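# Forty-odd minutes into the pilot and I was already texting everyone

28/10/2023

So I finally watched the first episode of Flenora, the space-colony series I've been whining about since they announced it back in February, and I have a lot of feelings. Get a drink, this is a long one. 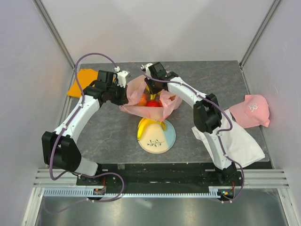
First, some history for those of you who haven't read the books (go read the books!). Flenora is a mining colony on a moon that the original settlers were supposed to leave after one generation. They didn't leave. By the time the first novel opens there are two towns, Erden up on the ridge and Iton down by the processing works, and they can't stand each other. The whole series is basically a feud over water rights, with spaceships in the background. I've read all 8 books at least twice, and book four so many times that the cover came off and I had to tape it back on upside down.

When the adaptation was announced I figured it was doomed. The books are slow. There's a chapter in the second one that is entirely a hearing about a pump. I love that chapter, I would defend that chapter in court, but I couldn't picture anyone filming it. Then the first trailer came out and it was all explosions and a cover version of a sad eighties song, and I wrote a very grumpy post about it which some of you were kind enough to argue with me about in the comments.

I was wrong about the explosions. There's one in the entire pilot, and it happens offscreen while two people are having lunch.

What they got right is Iton. I always imagined it as grimy and dark, the way every industrial town in science fiction looks, and they went bright instead. Everything is washed out and too well lit, like a dentist's waiting room, and after ten minutes of it you start to understand why everybody down there has a headache all the time. (That's a running thing in the books and I never thought about why!) The works are huge and loud, and the actors have to shout over them, and then they go home to their tiny apartments and keep shouting out of habit. I laughed out loud at the dinner scene. It's such a small thing and it isn't in the novels at all.

Erden I'm less sold on. It looks expensive, which is fine, it's supposed to, but it looks expensive like a hotel lobby. In the books the ridge people are proud of how old their stuff is – patched coats, chairs handed down from the first landing, that kind of snobbery. The show gives them new clothes and shiny floors. It flattens the joke. Maybe they're saving it for later, but if you don't know that the rich people are going around in their great-grandparents' boots, the scene at the council door makes no sense. My husband, who hasn't read a page of it, turned to me and asked why they were staring at her feet.

Okay, the ship. The Văduva is the old supply freighter that comes through every couple of years, and for me it's the real main character of the series. I was so nervous about this. Freighters on TV tend to end up either as a submarine or a shopping mall, and the Văduva needs to feel like a rural post office that happens to fly. And they nailed it! The corridor with all the parcels stacked along one side, the crew stepping over them without looking down, the handwritten sign on the galley door. I paused it to read the sign. I'm not going to tell you what it says.

There's a big change to the timeline that I know is going to make people mad. In the novel the Văduva doesn't show up until page 101, and by then you've spent so long hearing everyone complain about it being late that the arrival feels like a holiday. The show puts it in the opening shot. I get it, you want a spaceship in your first minute. But you lose all that waiting, and the waiting is the good part. They try to make up for it with a caption that says "827 days since last delivery," which, sure, that's a number, but it isn't the same as sitting through a hundred pages of people rationing coffee.

The casting is mostly great. The pump inspector is younger than I wanted and I've decided to be a grown-up about it. The twins are now sisters of different ages, which worried me until their first argument, and then I forgot I'd ever been worried. The only one who isn't working for me is the Iton foreman, who's playing everything at a whisper in a town where people shout. It could be a choice. I'll give him another episode or two before I get cranky.

A couple of you asked if you need to read the books first. I don't think so. My husband followed it okay apart from the boots, and he asked me when the next one was out, and this is a person who fell asleep during the last four things I made him watch.

I'm planning to write something up for each episode, spoilers marked, probably a day or two after it goes up. If you want to fight about the opening shot, the comments are open, and please put book spoilers at the bottom so the newcomers can skip them. And if anyone has figured out what the music is in the parcel corridor, tell me, I've had it stuck in my head since last night.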